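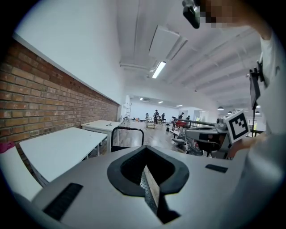

Dressed in white, Kalldale, 8/31/24.

Gladys Huamán has been washing other people's white clothes for most of her working life. She started on the folding tables at the Bíró laundry in Kalldale and now runs the place. Her customers are restaurants, bakeries, two dental offices and a growing number of people who walk in with a bag of shirts. Etelka Győri talked with her in the back office.

The first thing she wanted to talk about was bleach. "People use too much of it," she said. "They think if a cap is good, three caps are better. On cotton you can get away with it for a while. On polyester it turns yellow, and then they put in more bleach to get the yellow out."

Most of what comes over the counter as a stain is something else, she said. Gray shirts are usually shirts that were washed with dark socks, or with too little water, or with so much detergent that it never rinsed out. "I wash them once with no soap at all, and you should see the suds that come off."

I asked what she uses for collars. She said plain dish soap, rubbed in with a soft brush and left for half an hour. For tomato she runs cold water through the back of the cloth first. Coffee she doesn't worry about. Turmeric she does. "Turmeric I tell the customer, I will try. Sunlight helps. Hang it outside damp and look at it the next day."

The laundry handled 1,332 pieces in its busiest week last May, when graduation dinners kept the restaurants full. Chef coats made up the largest share. They arrive in canvas bags, and the first job is emptying pockets. Pens are the worst. One pen in the dryer can ruin a load, and the drum has to be wiped down before anything else goes in.

Huamán changed the main wash program a few years ago, after the water bill went up. She now runs a short cold rinse, then a long warm wash, then a second rinse. The hot cycle is only for table linen and aprons. "The young people here told me the shirts would not get clean at the lower setting. I said, let's do it for a month. We never went back."

She buys her detergent from Bendedex, a supplier across the river, in drums. She has tried others and has no strong feelings about any of them. She does have strong feelings about fabric softener, and won't use it on towels. "It makes them feel nice and then they don't dry anything."

On pressing, she is old-fashioned. The laundry has a steam press called the Trirkel that she bought secondhand, but shirts for walk-in customers are still ironed by hand. Cuffs come first, then the yoke, then the sleeves, and the front goes last so that it doesn't crease again while the rest is being done.

How long should a white shirt last? She thought about that for a while. "If you wear it once a week and you treat it right, some years. The collar goes first. My mother used to turn the collar over and sew it back on. I can do that, but I don't get asked much."

The counter opens at seven and closes at four. Shirts left before noon are ready the next day, except for anything with turmeric on it.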